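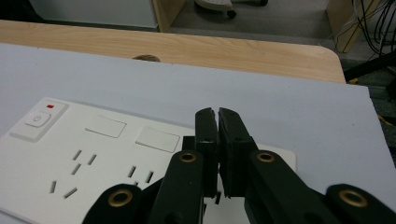
July 19, 2021

I've been meaning to write about the power points in this house ever since we moved in, and now that the electrician has finally been and gone I've run out of excuses. Settle in with a cuppa, because I've had all winter to think about it.

When we bought the place in February we walked through it twice, and both times I looked at the light and the garden and the lovely deep bath. I did not once look at the skirting boards. Then came moving day, with the kettle in one hand and the toaster under my arm, and it dawned on me that the kitchen had a single double outlet, tucked in behind where the fridge had to go. The lounge room had one as well, on the wall opposite the aerial (of course!), and our bedroom had one behind the door. Whoever lived here before us must have owned a lamp and a radio and been perfectly content.

So for months we lived by extension lead. I became quite good at it, I have to say. I knew that the heater and the microwave couldn't go on together, and that if you wanted to vacuum the hall you started from the bathroom end. My mum tripped over the same orange lead every time she visited and apologised to it every time.

We got 2 quotes in the end. The first bloke never measured anything and sent through a number that made me laugh out loud in the supermarket. The second was Anderson Teixeira, who came on a wet afternoon, took his boots off at the door without being asked, and spent over 50 minutes wandering from room to room wanting to know where we sat, where we charged our phones and which side of the bed I read on. I'd never thought of wiring as something you could have a conversation about, but there we were.

His quote came to $1,509 for seven new double outlets, with a tidy-up of the switchboard thrown in, and I said yes before he'd finished his tea. We went with plain white plates in the Lehner range. I did fall for the brushed brass ones by Tuvora for a weekend or so, until I worked out what they'd cost per wall and came back to my senses.

If you're about to do the same, my one bit of advice is to live in the house for a while first. Had we done it straight away I'd have put one beside the fireplace, where we never sit, and missed the end of the kitchen bench, where the mixer now lives permanently and I've made scones every weekend to celebrate.

The plaster still needs patching in the hall, and I haven't picked a paint colour yet. The orange lead has gone out to the shed.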